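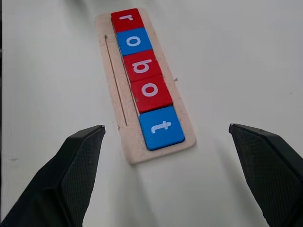
Appel à participation : essai du kit de manipulation Lellik

Grultari cherche des participants pour la campagne d'essai de Lellik, son kit d'exercices pour postes robotisés à deux bras. La campagne se déroule dans nos locaux, sous la responsabilité de Nayara Queiroz, et commence en avril. Les candidatures sont ouvertes aux particuliers comme aux salariés d'établissements de formation ou d'entreprises qui envisagent d'acheter le kit.

Le produit

Lellik est vendu aux centres de formation, aux lycées techniques et aux ateliers qui possèdent déjà leurs bras et leurs pinces. Il comprend des pièces à manipuler, des supports, un cahier d'exercices et un accès à Ccori, le logiciel qui enregistre les essais et les classe. Le robot n'est pas fourni.

Les exercices vont du simple rangement à la composition de mots avec des tuiles de lettres posées dans un support en bois. Le mot « robot » sert d'exercice de référence : il est court, il contient deux fois la même lettre et il oblige à orienter chaque tuile avant de la déposer. D'autres exercices portent sur le tri de blocs par couleur ou le passage d'un objet d'une pince à l'autre.

La version 3 du cahier est rédigée. Avant de l'imprimer, nous voulons savoir si les consignes sont comprises par des personnes qui ne les ont pas écrites, si la difficulté monte régulièrement d'un exercice à l'autre et combien d'essais il faut à un débutant pour être à l'aise. Nous avons fixé l'objectif à 1000 essais exploitables, toutes catégories confondues.

Ce que vous ferez

Vous piloterez les deux bras à distance pour réaliser les exercices du cahier, dans l'ordre indiqué. Chaque essai est enregistré dans Ccori. À la fin d'une série, vous remplissez une fiche : consigne claire ou non, geste difficile ou non, remarques libres. Les remarques négatives nous intéressent autant que les autres.

Une séance se compose ainsi :

accueil et rappel des consignes de sécurité
prise en main ou reprise en main du poste
première série d'exercices
pause
deuxième série d'exercices
fiche et échange avec l'encadrant

Les séances du matin commencent à 9 h, celles de l'après-midi à 14 h. Vous choisissez votre créneau à l'inscription et vous le gardez, dans la mesure du possible, pendant toute la campagne. Chaque participant s'engage pour trois séances.
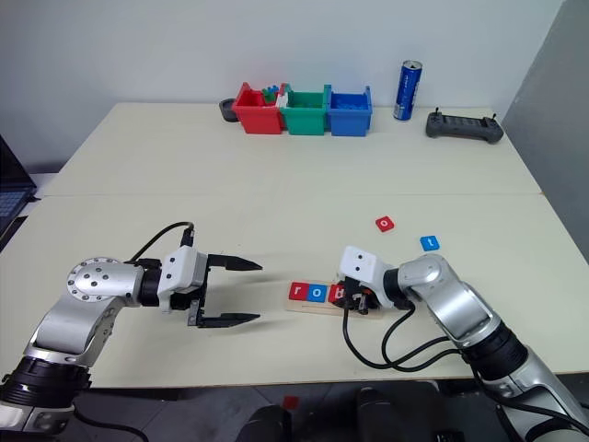

Que se passe-t-il si une tuile tombe ou si un mot reste inachevé ?
L'essai est conservé et classé comme incomplet. Vous remettez les pièces en position de départ, bras à l'arrêt, puis vous recommencez. Un essai incomplet ne change rien à votre indemnité.

Faut-il une formation technique ?
Aucune n'est exigée. Nous réservons la moitié des places à des personnes qui n'ont jamais piloté de robot, et l'autre moitié à des formateurs, techniciens ou étudiants du domaine. Indiquez votre situation dans votre message, elle sert à composer les groupes.

Qui a accès aux enregistrements ?
L'équipe de Grultari et celle de Hasstead, qui développe Ccori avec nous. Les enregistrements portent sur le plan de travail et sur les mouvements des bras. Votre nom est remplacé par un code dès la première séance. Vous pouvez demander la suppression de vos essais jusqu'à la clôture de la campagne.

Peut-on essayer le kit sur son propre matériel ?
Pas dans le cadre de cette campagne, qui doit se faire sur des postes identiques. Les établissements intéressés par un prêt peuvent le signaler, nous reviendrons vers eux ensuite.

Profil recherché

Vous avez 18 ans ou plus.
Vous lisez le français sans difficulté — le cahier n'est pas encore traduit.
Vous distinguez le rouge, le vert et le bleu. Une partie des exercices repose sur les couleurs. Si ce n'est pas votre cas, écrivez-nous quand même : nous préparons une variante sans tri par couleur et nous cherchons des personnes pour la relire.
Vous pouvez rester concentré sur une tâche répétitive. Certains exercices se refont de nombreuses fois à l'identique.

Les gauchers sont les bienvenus. Ils ont été trop peu nombreux lors des essais précédents et plusieurs réglages ont été faits sans eux.

Indemnité et conditions

L'indemnité est de 200 euros pour les trois séances, versée par virement après la dernière. En cas d'abandon, les séances effectuées sont payées au prorata. Les frais de transport ne sont pas pris en charge. Les participants envoyés par leur employeur peuvent demander une attestation de présence.

La campagne compte 30 places. Les locaux sont accessibles en fauteuil roulant et la hauteur du poste de pilotage se règle.

Les participants bénéficient aussi d'une remise sur le kit, pour eux-mêmes ou pour leur établissement, valable jusqu'à la sortie du cahier imprimé. Aucun achat n'est demandé, ni avant ni après.

Candidature

Envoyez un message à Nayara Queiroz par le formulaire de contact du site, avec en objet « Essai Lellik ». Précisez :

votre nom et un numéro de téléphone
votre expérience éventuelle de la robotique, en deux ou trois lignes
le créneau souhaité, 9 h ou 14 h
votre main dominante
le nom de votre établissement, si vous venez à ce titre

Il n'est pas nécessaire de joindre un CV. Les réponses sont envoyées dans l'ordre d'arrivée des messages, et une liste d'attente est ouverte quand les groupes sont complets. Si vous devez annuler, prévenez-nous au plus tard la veille avant midi.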